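Last updated: December 22, 2022

Free school clothing scheme in Totlow to carry on until April

A scheme that gives second-hand clothes to families in Totlow will stay open until the end of April, after the town council agreed to pay its rent for the rest of the winter.

The Bellell Clothing Bank had been due to close after Christmas. It has handed out 1,890 items since it opened, and 545 households are now on its books. Most of what it gives away is for children and teenagers, but adults can ask for work clothes and winter coats as well.

The council said the rent would come out of its hardship fund. A decision on what happens after April has not been made -- the fund itself is up for review in the spring.

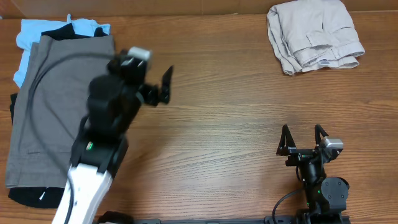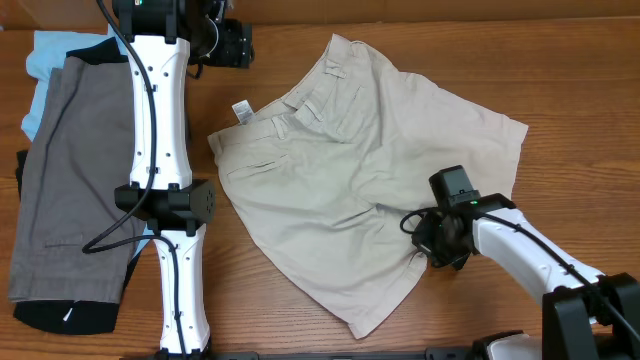 Clothes laid out on a wooden table.

By the Totlow news desk

The bank takes clean clothing in good condition, and is asking for trousers and shorts in older children's sizes, where stocks are lowest. It cannot take shoes, underwear or anything that needs mending. Bags can be left at the Amin Street library during opening hours, or at the Zomeck garden centre on the bypass.

Families do not need a letter from a school or doctor. They can fill in a form at the library and choose up to eight items per child at each visit. Visits are limited to one every five weeks.

The bank is shut over Christmas and will reopen in the first week of January. Bags should not be left outside the library while it is closed -- several were ruined by rain last winter.

Comments (3)

millroad_gran: Good news. We got two coats there last month and they were like new.

Pete T: Where does the money come from after April though? Same story every year.

hj_totlow: Does anyone know if they take school jumpers with the old badge on? Got a bag full of them in the loft.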